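关于阿拉德酒店用品（Alard）
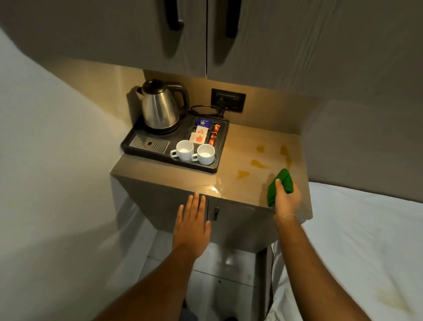
普伦达诺（Plundano），12月19日

阿拉德是一家为中小型酒店、公寓式旅馆及培训中心提供客房用品与配套服务的企业，总部设于普伦达诺。公司的业务涵盖客房布草、茶水用品、洗浴用品及小型电器的选型、供应与更换，并为客户提供库存管理和客房标准手册的编制服务。

公司沿革

公司前身为一家布草租赁行，主要服务于普伦达诺旧城区的家庭旅馆。随着客户陆续提出茶具、托盘和电热水壶的统一采购需求，公司逐步扩充产品目录，并与德格拉夫（De Graaf）洗涤厂建立长期合作关系。其后，德格拉夫洗涤厂并入本公司，成为布草事业部，原有厂房与员工均予保留，厂名沿用至今。

目前公司设有2处仓库：普伦达诺仓库负责布草及易耗品，河港仓库负责电器、托盘及各类备件。两处仓库合计存放3000种常备货品，客户可按单件或整箱订购。

主要业务

客房布草。床单、被套、枕套及毛巾由布草事业部统一洗涤、检验和配送。每批布草出厂前须经验布、熨平、折叠及抽检。凡有破损或污渍未能清除者，一律退出流通，改作清洁用布或交由回收单位处理。

茶水用品。公司供应电热水壶、杯具、托盘、茶包及咖啡条，并依据客房面积提出摆放建议。电器类产品在入库时逐台进行通电检查，检查记录随货交付客户留存。

塞尔塔（Celta）系列。塞尔塔为公司自有品牌，包括洗发液、沐浴液、护手霜及固定式分装瓶。该系列采用大容量补充装，供客户在客房内重复灌装使用。产品标签以中文及英文印制，客户亦可委托加印本店名称。

标准手册。对于新开业或翻新后的酒店，公司派员实地查看房型，协助编写客房布置与清洁手册。手册通常包含物品清单、摆放位置、更换周期及报损流程，定稿后由酒店方自行修订和保管。

质量与安全

公司对供应商实行书面准入制度。新供应商须提交产品检测报告、生产地址及售后联系方式，经采购部与质检部共同审核后方可列入名录。已入名录的供应商每2年复审一次，复审未通过者暂停供货。

电器产品如出现漏水、底座接触不良或电源线老化等情形，客户应立即停止使用，并将产品连同底座一并寄回。公司在收到后6个工作日内给予书面答复，属质量问题的予以更换。

人员与培训

公司员工分属采购、仓储、布草、质检及客户服务各部门。新进员工入职后须先在仓库轮岗，再转入所属部门。布草事业部另设学徒岗位，招收对象为当地职业学校的应届毕业生，每年11月接受报名，具体名额以当年公告为准。

公司亦面向客户单位开放客房服务课程，内容包括铺床、茶水台整理、布草交接及化学清洁剂的安全使用。课程在普伦达诺仓库的培训室进行，费用已含在年度服务合同之内，未签约单位可另行付费参加。

配送与联络

普伦达诺市区的订单由公司车辆直接配送，其他地区的订单委托承运商运送。布草类客户实行固定线路收送，如需临时加送，请于前一个工作日中午以前通知客户服务部。

有关产品目录、服务合同文本及供应商准入申请表，请向客户服务部书面索取。来函请注明单位名称、客房数量及所需服务类别，以便转交相应部门办理。

阿拉德酒店用品 行政办公室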